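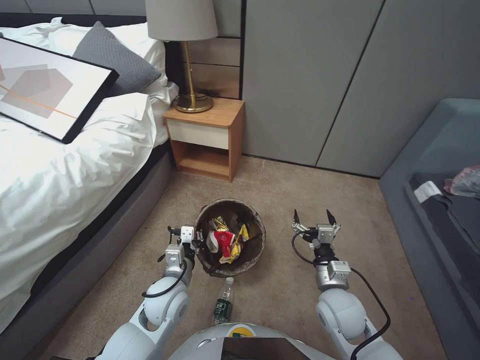

4. Living with the Proment kit in a furnished bedroom

Figure 3. The Proment two-arm kit at a bedroom wastebasket, with a water bottle on the carpet between the arms.

Most of what we have said so far about the Proment kit comes from the bench, and I promised myself this section would be about rooms. So we took it to a bedroom in our Plornham test apartment and asked it to do the dull jobs a person would do on the way out the door. Pick up a bottle. Deal with the trash. Leave the lamp alone.

The room in Figure 3 is pretty friendly as bedrooms go. The carpet is plain, there's open floor in front of the wardrobe doors, and the round woven bin has enough space next to it for a gripper to come down at the side. I like the bottle as a test item because it's clear plastic above a dark green label, and the kit's stock detector is much happier with the label than with the rest of it (we saw the same thing with drinking glasses on the bench). Yee-man Chung ended up telling the grasp planner to aim at the label band and forget the shoulder of the bottle entirely, a change of one line in the settings file that I wish had shipped as the default.

We ran 46 bottle pickups over two visits. Of the failures, most came from the approach. The planner wants a clear column of space around the object, and with a wastebasket right behind the bottle it would sometimes back off, think for a while, and come in with the other arm. It's a cautious piece of software — fine by me in somebody's bedroom, a little maddening when you're holding the clipboard.

The wrappers were harder. Crumpled foil and shiny plastic in a bin give the depth sensing very little to hold on to, and the parallel grippers do best with something that has two sides. Mei-kuen Fang tried 21 pickups from the pile and got the cleanest results by closing the fingers slowly and low. Sandberg, who sell the kit and handle support for it, suggested their softer fingertip set. We haven't bought it, so I can't say if it would help.

A few words on the service side, seeing as a buyer pays for that too. Setup in the apartment took us over 3 hours, most of it spent on arm calibration, and the manual skips a step where you have to restart the base controller. I wrote to Sandberg about it in December and got a useful answer and a corrected page. The cables that loop along the outside of the arms are easy to get at, and I'm glad of that at repair time, but I'd want them tucked in closer before working near bedding or curtains. Tustelholm, the other kit in our comparison, runs its wiring inside the arm and makes you take off a cover to reach it.

Section 5 repeats the bottle task with the Tustelholm arms, using the same scoring sheet.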